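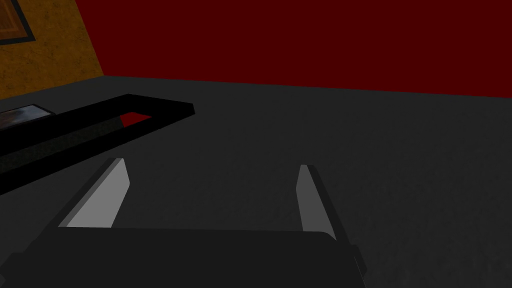
When does the book fair open this year?

At 8:15 in the morning, the second week of March, in the school library, and it runs for 5 school days. The doors close at 3:00 each afternoon except on family night, when they stay open until 7:30 or until the last second grader can be talked out of the eraser section.

That was the question most asked at the front office this month, narrowly beating "Has anyone turned in a blue mitten?" (Several people have. None of them is your blue mitten.)

A few things are different from last year, so please read on even if you are an old hand.

The fair is moving out of the gym. Anyone who tried to buy a paperback last spring while fourth grade played dodgeball on the other side of a folding curtain will understand. The library is smaller, and classes will come through one at a time on the schedule taped to each homeroom door. Preview visits are for writing wish lists. Your child will bring home a wish list. It will be long, and it will include a poster of a kitten. You are under no obligation.

Money goes in an envelope with your child's name, room number and the amount written on the front. Last year the library ended the week with 93 dollars in loose bills and a sandwich bag of dimes, all of it found on the floor and claimed by a surprising number of people. Checks can be made out to Puvberg Elementary. Cards will be accepted on family night only, when the reader is brought over from the office and the Wi-Fi is feeling well.

Our share of the sales comes back as books for the library and for classroom shelves. Ms. Koyama has already made up her list. She would like new copies of the graphic novels, which have been read down to the staples, and something, anything, about sharks that was published after the current sixth graders were born. Teachers will have wish baskets by the door, too. If you buy a book for a classroom, we will put a label inside with your child's name on it, and your child will then visit that book for years.

Family night begins at 5:30. There will be soup and bread in the cafeteria, and the Oosthuizen family is once again making the lentil one. The third grade will read from their animal reports at 6:15. We have been promised that each report will last one minute. We were promised the same thing last year and learned a great deal about the platypus.

The 100 Book Club will also get its certificates that evening. So far 51 students have turned in finished logs, which is the most we have had by this point in the year. Logs are still being accepted until the morning of family night. Please sign them at the bottom. Chapter books count as one book each, however long, and we will not be reopening the matter of whether a cereal box counts. Listening to a book together in the car does count, and so does reading to a younger brother or sister, even if the younger brother or sister left partway through.

Character dress-up is on the last day of the fair. Costumes should be something your child can sit down in, get through a bathroom door in, and wear at recess in whatever weather March hands us. No masks in class, no swords at all, and wands stay in backpacks until the parade at 2:00. Homemade is more than welcome. One of last year's favorites was a boy in his regular clothes with a library card pinned to his shirt, who told everyone he was the narrator.

Parents who can help unpack boxes or run the register for an hour should send a note to Natsumi Koyama in the library or catch her at morning drop-off. She is the one walking quickly. No experience is needed for the register, although you will be asked to work out sales tax in front of a line of first graders, and they do not look away.

Library books due during fair week may be kept an extra week without a reminder slip. Books due last October may not, and you know who you are.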